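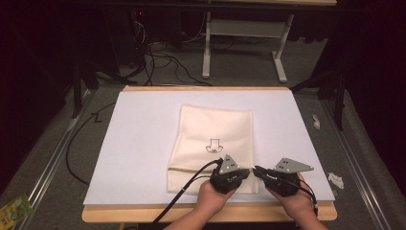
Plivby Folding Board and Cover Sheet

Published March 28, 2024
By Annelies Hauser

The Plivby is a flat work surface for folding, sorting and finishing small textiles at floor level or on a bench. It has two parts: a light wooden board and a white cover sheet. The sheet is slightly smaller than the board, so a margin of bare wood stays exposed at the near and far edges. It is supplied by Istska and replaces the one-piece Moynihan board, which was withdrawn in November.

Intended use

The board is meant for single cloths, napkins, tea towels, small bags laid flat and similar pieces. It gives a level, non-textured surface on floors that are otherwise too soft to fold on. Carpet is the usual case. A cloth laid directly on carpet drags against the pile, and the lower layer of a fold tends to shift when the upper layer is drawn across it. On the sheet the lower layer can be moved deliberately and stays where it is put.

It is not an ironing surface. Neither part is rated for heat, and steam will lift the sheet from the board.

The board

The board is rigid and rests flat without feet or battens. Corners are square. The face is left in its natural pale colour with the grain showing, and the edges are lightly sanded but not rounded over. A rounded edge was tried on early samples and dropped, as it made the board harder to line up against a skirting or a second board.

Either face may be used. The two faces are finished in the same way, and turning the board over from time to time will even out any tendency to bow. If a board has been stored upright against a wall and has taken a curve, lay it on a flat floor with the hollow side down and leave it overnight before use.

The cover sheet

The sheet is white and matte, with a slight blue cast that is noticeable mainly under daylight lamps. It carries no printed grid, ruler or brand mark. Cream, ecru and undyed cloth can be difficult to see against a bright wood surface, particularly at the edges, and the cooler white of the sheet gives a usable contrast. The matte finish keeps reflections down when the board is used under an overhead light.

The sheet is loose-laid. It is held by its own weight and may be lifted off for cleaning. Users who work quickly, or who pull cloth towards themselves in long strokes, may prefer to fix the two far corners with removable tape. Do not use permanent adhesive. A glued sheet traps lint at the margin and cannot be replaced without damage to the board.

Setting up

1. Clear the floor and lay the board flat. On carpet, press down at each corner in turn. If it rocks, shift it until it sits evenly.
2. Lay the sheet on the board and centre it by eye. An even margin all round is convenient but has no effect on use.
3. Wipe the sheet with a dry cloth.
4. Place the work in the middle of the sheet with the longer side running away from you.

Leave clear sheet to both sides of the cloth. Hands and tools need somewhere to rest while the work is being positioned, and a cloth that reaches the edge of the sheet will catch on it when folded outwards.

Working with printed cloth

Small printed motifs are a useful reference for folding. A cream cloth with one outlined figure near the middle, for instance, can be folded so that the figure finishes on the outer face, clear of every crease. Check the position of the motif before the first fold and again before pressing the crease down by hand. Where a flap is turned under at the lower edge, look for ripples just below the fold line. These normally mean that the layers have not been pulled level, and they are easier to remove at this stage than after a second fold.

Cloth edges are seldom true. Set the first fold by the straightest edge available and let the remaining edges fall where they will. Trying to match all four produces a twisted piece.

Cleaning and storage

Wipe the sheet with a damp cloth and a small amount of washing-up liquid, then dry it. Do not soak it. Marks from ballpoint pen can usually be reduced with surgical spirit but may not come out entirely. The board should be dusted only. If it is splashed, dry it at once - standing water will raise the grain.

Store both parts flat. The sheet must not be folded or rolled tightly, as a crease in the sheet will show through thin fabric and cannot be pressed out. Up to 6 boards may be stacked, with the sheets left in place between them.

Ordering

Boards and sheets are sold together or separately. Quote the reference when ordering spares.

Plivby 58: board with one cover sheet
Plivby 58-S: cover sheets only, pack of 5
Plivby 58-B: board only

Sheets for the older Moynihan board are no longer made. The Plivby sheet can be laid on a Moynihan board but will leave a wider margin on one side.

Orders placed through the Flisodum warehouse are packed flat between two layers of card. Check the corners on delivery and report damage before the card is thrown away. Collection can be arranged, though the parcel is awkward to carry by hand and will not fit across the back seat of a small car.

Technical questions, including requests for non-standard sizes, go to Kilian Mösli at Istska. Non-standard boards are cut to order and cannot be returned. Matching sheets take longer than the boards and are sent separately.

Contact | © 2024 Istska | Back to top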